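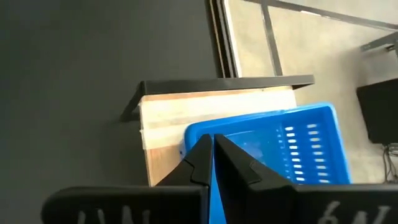 La denominación de los recipientes domésticos ocupa un lugar discreto en la geografía lingüística del español, a pesar de que los cuestionarios clásicos le reservaron casi siempre un apartado propio. Los encuestadores preguntaban por la cesta de la vendimia, por el cuévano, por la espuerta de esparto y por el canasto del pan, y anotaban con cuidado la materia, el número de asas y el oficio al que servía cada pieza. El resultado fue un repertorio muy rico, pero ligado a un conjunto de objetos que en buena parte ha dejado de fabricarse. Una cesta de plástico azul vivo como la que aparece en la figura 2 no encaja sin esfuerzo en ninguna de aquellas preguntas, y sin embargo los hablantes disponen de varios nombres para ella, heredados casi todos del léxico de la cestería vegetal. El presente apartado examina cómo se ha producido esa herencia en la comarca de Gamisance y qué distinciones antiguas se conservan, se desplazan o se pierden cuando cambia la materia del referente.

4.1. Antecedentes y delimitación del campo

El campo que aquí se estudia comprende los sustantivos cesta, cesto, canasta, canasto, banasta, capazo, capacho y espuerta, con sus diminutivos lexicalizados. Quedan fuera cubo, balde, barreño y palangana, que los informantes asocian al agua y que merecen un tratamiento independiente. También se excluye caja, salvo en los casos en que el propio informante la ofreció como alternativa espontánea a alguno de los términos anteriores.

Desde el punto de vista etimológico, el conjunto es heterogéneo. Cesta procede del latín cista y cesto se formó sobre el femenino. Canasto y canasta remiten a la familia de canistrum, a través de la forma antigua canastro. Espuerta continúa sporta, mientras que banasta suele explicarse por el cruce de canasta con una voz de origen galo. Esta diversidad de procedencias no tiene correlato directo en el uso actual, puesto que ningún hablante encuestado organiza el campo según el origen de las palabras, pero ayuda a entender la distribución de algunas formas en el territorio.

En la comarca, los trabajos previos son escasos. El vocabulario inédito de la parroquia de Dremari recoge banasta con la acepción de «cesto grande para ropa o para fruta» y capazo con la de «recipiente flexible de esparto, con dos asas». Vanhove, en su estudio sobre el léxico de los mercados semanales, observó que los vendedores mayores reservaban canasta para la mercancía expuesta y cesto para la que permanecía en reserva, distinción que atribuyó a un hábito comercial local. Chu, por su parte, ha defendido que la oposición de género en este campo expresa ante todo una diferencia de uso y solo de manera secundaria una diferencia de tamaño. Ambas hipótesis se retoman más adelante.

4.2. Procedimiento de encuesta

La encuesta se realizó en la villa de Gamisance, en los núcleos de Dremari y Tutska y en las alquerías dispersas de la vertiente norte, situadas por encima de los 900 metros de altitud. Se combinaron la entrevista dirigida, con preguntas de definición, y la conversación semilibre en torno a las tareas de la casa. En la primera parte, el encuestador enunciaba una función («donde se pone la ropa antes de tenderla», «lo que se lleva al huerto para recoger los tomates») y esperaba la respuesta sin sugerir forma alguna. En la segunda, el informante hablaba con libertad de la compra, de la matanza o de la recolección, y las denominaciones se extrajeron posteriormente de la transcripción.

Se obtuvieron 3.597 respuestas, de las que se retuvieron 3.193 para el análisis. Se descartaron las respuestas ininteligibles, las que reproducían una forma pronunciada antes por otra persona presente y las que consistían únicamente en un hiperónimo, como cosa, trasto o cacharro. Estas últimas, aun sin interés para la cartografía, se conservaron en un fichero aparte, pues aparecen con regularidad en boca de los hablantes más jóvenes y podrían indicar un debilitamiento general del campo.

La transcripción siguió las normas ortográficas habituales. Solo se emplearon signos fonéticos para los casos de aspiración y para la pérdida de la dental en las formas sufijadas. Cada respuesta se etiquetó según localidad, grupo de edad, función declarada y materia declarada. Este último dato no formaba parte de la pregunta inicial y se solicitó siempre después de la respuesta, con el fin de no condicionarla.

4.3. Resultados

La primera observación afecta a la extensión de cesta. En todas las localidades es la denominación más general, admite cualquier materia y cualquier función, y sirve como término de apoyo cuando el hablante duda. Los informantes de Tutska la usan incluso para recipientes que en Dremari se llaman sistemáticamente capazo. No parece que se trate de una innovación reciente: las personas de más edad la emplean con la misma naturalidad que sus nietos y no la consideran ajena ni propia de la lengua escrita.

Cesto presenta una situación distinta. En las alquerías designa todavía la pieza alta, más profunda que ancha, y se asocia a la madera de castaño o al mimbre. En la villa ha quedado prácticamente reducido a dos combinaciones, cesto de la ropa y cesto de los papeles, en las que la materia es indiferente. Una informante de la villa corrigió al encuestador cuando este empleó cesto al hablar de la compra, y justificó su corrección diciendo que «el cesto no sale de casa». La formulación es personal, pero la distribución de las respuestas la respalda en lo esencial.

Canasta y canasto ofrecen el contraste más nítido entre generaciones. Para los hablantes mayores, la canasta tiene boca ancha y dos asas, y el canasto es más estrecho y se lleva a la espalda o sobre la cadera. Los jóvenes apenas utilizan el masculino fuera de expresiones fijas, y asocian el femenino en primer lugar al baloncesto. Cuando se les pide que precisen el significado doméstico de canasta, vacilan entre la equivalencia plena con cesta y la idea de un objeto antiguo o decorativo.

Banasta se mantiene con vigor en Dremari y en las alquerías, donde se ha trasladado sin dificultad a los recipientes de plástico empleados en la recolección de la fruta. Es el caso más claro de continuidad léxica con cambio de materia. Los informantes no perciben contradicción alguna entre el nombre y el nuevo objeto, y varios de ellos recurren a un complemento (banasta de mimbre, banasta de las de antes) para referirse al tipo tradicional. El término no marcado ha pasado así a designar la pieza moderna, y es la antigua la que requiere especificación.

Capazo ha seguido el camino contrario. La flexibilidad del material continúa siendo para la mayoría de los hablantes un rasgo imprescindible, de modo que el nombre se aplica al recipiente de goma usado en la albañilería y se rechaza para cualquier pieza rígida, aunque coincidan el tamaño y la función. Capacho y espuerta se documentan de forma aislada. La segunda apareció casi exclusivamente en la locución a espuertas, que todos los informantes conocen y que muchos no relacionan ya con ningún objeto.

4.4. Discusión

Los datos permiten matizar la propuesta de Vanhove. La distinción entre mercancía expuesta y mercancía en reserva no se reproduce fuera del mercado, y tampoco dentro de él es general. Cabe interpretarla como un efecto de la forma de los recipientes: la boca ancha de la canasta facilita la exposición, y la profundidad del cesto, el almacenamiento. Al generalizarse piezas industriales de proporciones semejantes, la diferencia pierde su apoyo material y los vendedores menores de edad mediana han dejado de hacerla.

La hipótesis de Chu resulta, en cambio, compatible con la mayor parte de las respuestas. El par cesta y cesto se distribuye en la villa según el uso, dentro o fuera de la casa, sin que el tamaño intervenga de modo apreciable. Debe señalarse, no obstante, que en las alquerías la forma conserva un peso decisivo. La oposición de género no responde, por tanto, a un único principio en toda la comarca, y sería imprudente extender a la vertiente norte las conclusiones obtenidas en la villa.

En cuanto a la materia, el rasgo se comporta de manera desigual. Es irrelevante para cesta, residual para cesto, indiferente para banasta y determinante para capazo, siempre que por materia se entienda aquí el carácter rígido o flexible de las paredes. El color, que los cuestionarios tradicionales no contemplaban, no genera denominaciones propias, pero interviene con frecuencia en la identificación dentro del hogar: expresiones como la azul o la verde, con elipsis del sustantivo, son habituales en la conversación semilibre. El artículo femenino de estas construcciones confirma indirectamente la posición de cesta como término general, incluso entre quienes habían respondido canasto o cesto a la pregunta dirigida.

Queda pendiente la comparación con el valle vecino, donde los materiales reunidos por Pruitt apuntan a una vitalidad mayor de canasto y a la presencia de diminutivos en -ico con valor plenamente lexicalizado. Las encuestas de ese valle se efectuaron con un cuestionario diferente, en el que la materia figuraba en el enunciado de la pregunta, y sus resultados no pueden superponerse a los nuestros sin una revisión previa de las fichas originales. Dicha revisión se aborda en el apartado siguiente, limitada a las respuestas relativas a la ropa y a la fruta.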